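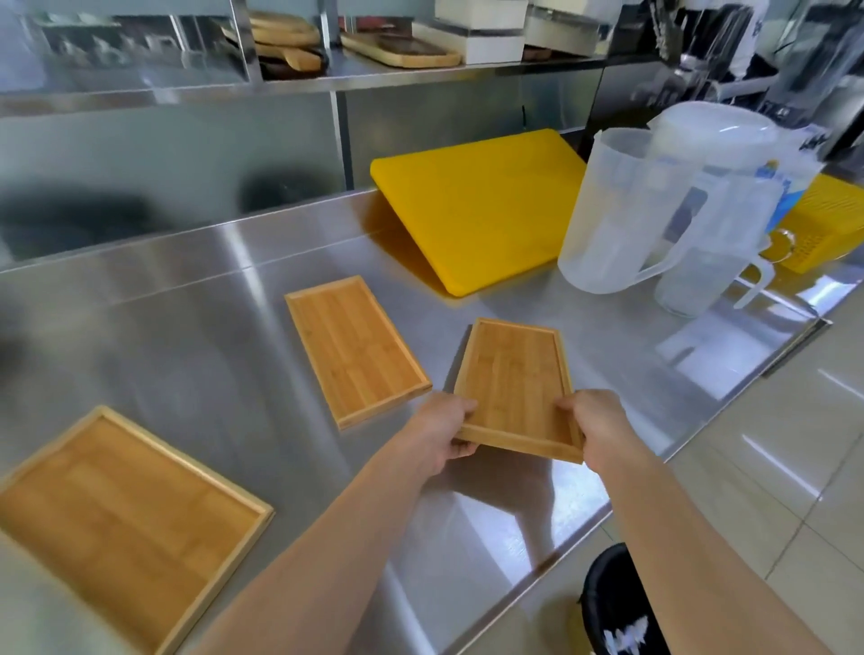 Page last changed: April 2019

Equipment Planner (Kitchen Automation)
Cuvulance, Jindville
Fixed term, two years, full time
Reports to: Trí Từ, Head of Equipment

Cuvulance runs seven commercial kitchens from its base in Jindville. We are recruiting one planner to prepare the purchase of handling equipment for the kitchens, from the first written requirement through to acceptance on site. The first item on the plan is tray handling: lifting, turning, carrying and setting down serving trays at steel counters that are also used for other work.

The post is a planning and buying post. You will not be asked to program robots. You will be asked to read a supplier's data sheet, find the figures that matter to us, and say in writing when a figure is missing.

Background

Trays at our counters are lifted by hand, usually with both hands on the rim. The trays are not all one size, and bamboo ones do not behave like the moulded plastic trays most suppliers use in their demonstrations. Counter space is shared with cutting boards, measuring jugs and baskets, and there is an overhead shelf that limits the height available for any arm or gantry. A machine that needs a clear counter is of little use to us.

A survey of the seven kitchens in February listed 1,642 items of counter and shelf equipment. The list gives sizes and materials but not weights, and it does not say which items stay in place during a shift. Completing it is the first task of the post.

The work is divided into two lots. Petersen covers the handling equipment itself: arms, grippers, mounts, guarding and controls. Staline covers changes to the building: power, data points, drainage, floor fixings and any alteration to counters or shelving. The two lots have separate budgets and separate approval dates. You will keep them in step.

Duties

Complete the equipment list, including weights, rim heights and the range of tray sizes in use.

Write the requirement for Petersen. It must state reach, payload at full reach, working height under the shelf, permitted noise level and the cleaning method each part has to withstand.

Agree the Staline work with the building team and place it in the programme ahead of delivery.

Prepare a whole-life cost for each option. Purchase price, installation, spares, service visits, software licences, training hours and removal are to be shown as separate lines. We will not accept a single annual figure from a supplier.

Run supplier visits and site trials, and write them up within a week.
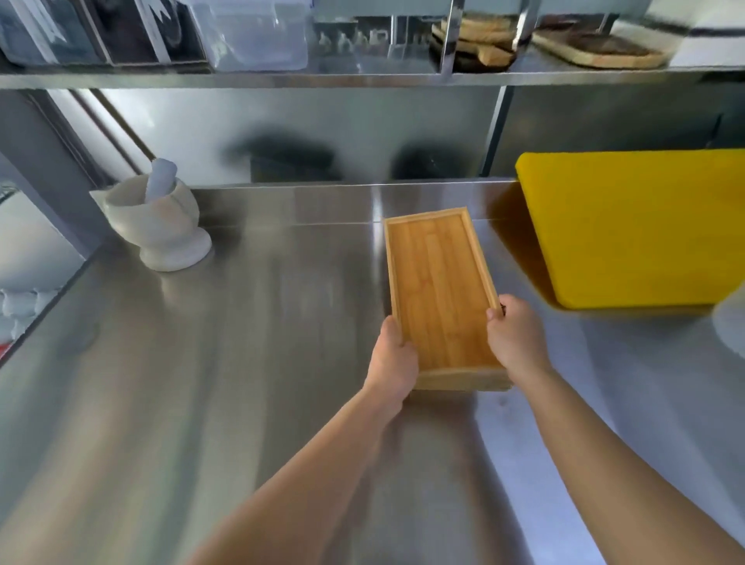 Trials are to be carried out with our own trays at a working counter, with the cutting boards and small equipment left where the kitchen staff want them. A supplier may ask for one item to be moved. The request is recorded, and the time taken to move the item and put it back is added to the cycle time in the comparison.

Maintain the budget forecast and issue it monthly. Orders up to £1,000 can be placed on your own signature. Anything above that goes to Trí Từ with a one-page note.

Draw up the acceptance test for each machine before the order is placed, and attend the test.

What we need from you

Experience of buying or specifying machinery, in any industry. Food production, catering, laboratories and packaging are all relevant.

A working knowledge of whole-life costing, and a spreadsheet you are willing to have other people check.

The ability to read a general arrangement drawing and to take reliable measurements on site.

Clear written English. Most of what you produce will be read by kitchen managers who have a shift to run.

Some understanding of machine safety, in particular where staff and moving equipment share a work area. We will pay for a formal course if you do not already hold a certificate.

Useful but not required

Experience with grippers for flat or rimmed objects. Knowledge of hygienic design. A driving licence — two of the kitchens are hard to reach by bus.

Terms

The post is based at the Jindville office, with regular days at the kitchens. Early starts are needed during trials, and time off is given in return. Protective footwear is supplied. Travel between sites is paid. Part-time applications will be considered if the trial days can be covered.

There is no capital commitment to any supplier at this stage. The first report may recommend that some kitchens, or all of them, keep handling trays by hand and spend the money on counters and storage instead. Applicants should be comfortable writing that report if the costs point that way.

How to apply

Send a CV and a covering letter of no more than two pages to Trí Từ at the Jindville office, marked Equipment Planner. Use the letter to describe one piece of equipment you specified or bought, what it was meant to do, what it cost over its life compared with the forecast, and what you left out of the requirement.

Shortlisted applicants will be asked to spend a morning in one of the kitchens. The exercise is to measure a counter and its shelf, talk to the staff who use it, and draft a one-page requirement. An interview follows on the same day. Travel costs are paid on receipt of tickets.

Questions about the Petersen or Staline lots may be sent in advance to the same address. Suppliers should not use this page to submit product literature.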